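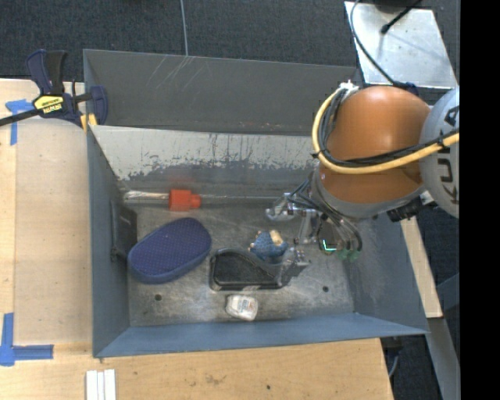
The Woman Who Kept the Lost Umbrellas

Glenys Ifans pours the tea before I have my coat off. She lives over what used to be a shoe store, up a flight of stairs she calls "my gym membership," and she has already set out two kinds of cake, one of which she warns me against. "The lemon one's dry," she says. "Have the other, and take the big piece, go on."

I've come to ask about her years at the lost property office of the Mutidham bus company, where she started at the counter one wet July and stayed for 28 years. She had meant to stay the summer. "I was going to be a hairdresser," she says. "I had the scissors and everything!"

The office was a narrow room behind the ticket hall, with a hatch that stuck in damp weather and a radiator you could hear from the street. Everything left on a bus came through that hatch. Umbrellas and gloves, of course, but also a wedding cake (top tier only), a tuba, and once a set of false teeth wrapped in a very nice handkerchief. Each item got a brown tag and a line in the ledger. In her busiest year the ledger reached 1126 lines, and she can still tell you that the last of them was a child's left boot.

"People came in embarrassed," she says. "Grown men, red as anything, over a lunch box. So I always asked them about the bus first. Was it crowded, did you get a seat. By the time we got around to the lunch box they'd be fine."

Did she ever get attached to things? She laughs and goes to the bedroom, and comes back with a green wool scarf. Nobody claimed it in the 11 weeks the rules allowed, and her supervisor, Nevzat Coşkun, put it around her neck himself on the way out the door one icy evening. "He was strict about the rules, Nevzat. He wrote it in the ledger, scarf, green, to Mrs. Ifans, cold neck."

There was one case that bothered her for years, a cookie tin full of letters, more than 600 of them by the look of the stack, tied up in kitchen string. She didn't read them. She did look at the envelopes, and wrote to the address on the top one, and then to the one under it. The second letter found Brândușa Moldovan, whose mother had left the tin on the last bus home after a move and had been too upset to talk about it.

"She came in with her mother on her arm," Glenys says. "The old lady didn't say one word to me. She just held on to my hand through the hatch, and there was a line right back to the doors, and they all waited."

The office closed when the company moved its counter online. Glenys still takes the bus on Thursdays, to the market and back, and she still checks the seat when she gets up. Last month she found a glove and handed it to the driver, who asked her what he was supposed to do with it.

"So I told him," she says, and cuts me another slice.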